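Home Puzzles Tips Kids' Corner Archive About
Search this site Type a word and press enter Go

Your First White Cross (and a Table Setup That Helps)

If you've had a scrambled cube sitting on a shelf since December, this page is for you! The first step of the beginner method is my favorite one to teach, and most people get it in an evening. You don't need any formulas yet. You need a cube, decent light and somewhere comfortable to sit.

Set up the table

I practice at a plain, pale table with a big round tray on it. The tray is for everything that isn't the cube: tea, glasses, notes, the pencil I keep losing. With kids learning too, it's even better — a dropped piece lands in the tray and stays there instead of rolling under the radiator (ask me how I know). Keep the cube itself on the bare tabletop, a little beyond the tray, and put it back in that spot between tries.

Get to know the pieces

A standard 3x3 has centers, edges and corners. Centers have one color and stay put relative to each other. Edges have two colors, corners have three. For the cross you can forget the corners completely, which makes the whole thing much less scary.

Make the daisy

1. Hold the cube with the yellow center on top.
2. Hunt for an edge with white on it. Start with the middle layer, they're the easy ones.
3. Turn the side that carries it up to the yellow face, so the white sticker ends up beside the yellow center.
4. Before each turn, check whether a white petal is already sitting where the new one will land. If it is, spin the top layer until that spot is free.
5. For a white sticker facing down on the bottom layer, clear the spot above it and turn that side twice.
6. If an edge is in the top or bottom layer with its white sticker facing sideways, turn that face once to bring the edge into the middle layer, then carry on as in step 3. Down on the bottom, clear the petal above it first.

Keep going until you have four white petals around the yellow center. It really does look like a daisy, and I still get a kick out of it every single time.

Turn the daisy into a cross

Look at the side color of one petal. Spin the top until that color lines up with the matching center, then turn that side twice. The petal drops down next to the white center. Do the same for the other three and flip the cube over — there's your cross!

Check the sides before you celebrate. Each arm of the cross should match the center next to it. If two of them are swapped, bring those two back up and match them again.

A word about speed

Please go slowly. I kept a tally of my practice crosses and I was past 80 before I stopped knocking petals out by accident. I'm now at 1208, and I love doing them with a cup of tea nearby. If your cube sticks, line up the layers properly before you turn.

Comments

Marikar: The daisy trick saved me. I'd been trying to go straight to the cross and getting three edges every time.

Jahangir Siddiqui: Does this work if my cube has a different color arrangement? Mine has blue across from white.

Reply from the author: Yes! Make the daisy around whatever center is opposite white, so blue for you. Everything else is the same.

Cleker: Got it on my second evening. More on the corners please!

Reply from the author: Corners are next, I'm writing them up now. Leave your cross solved and you'll be ready to start.
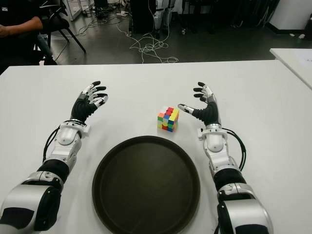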